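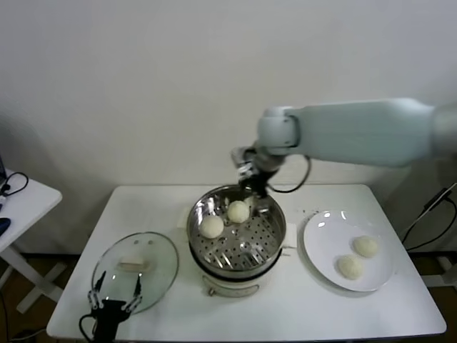 A Bluetooth speaker left in the kitchen picks up grease faster than one anywhere else in the house, and the grille is the first part to suffer. Most small speakers have a metal or cloth grille with fine openings, and once those clog, the treble goes dull. Metal grilles can be treated much like the bottom of a steamer basket, with its rows of small holes: work a dry, soft brush across in one direction, then across the other way. Don't push anything through the openings.

Posted May 7, 2018 by the Vollari Home Desk
Print this page | E-mail this page
Search tips Enter keyword Go

Cloth grilles need a lint roller first. For greasy spots, dampen a cloth with water and one drop of dish soap, wring it out hard, and dab. Leave the speaker off for 10 hours before you charge it.

The charging port gets crumbs. Turn the speaker port side down and tap it. A wooden toothpick will lift out what is left. Skip canned air on the Ellero, where the port sits right beside the microphone.

Rubber feet go slick with cooking oil and the speaker starts to walk along the counter when the bass is up. Wipe the feet with rubbing alcohol. Replacement feet for the Kenulell 433 are sold in sheets, and one sheet does several speakers.

Keep any speaker at least an arm's length from the stove. Ours was moved to the top of the fridge last August and has needed cleaning twice.

Print this page | E-mail this page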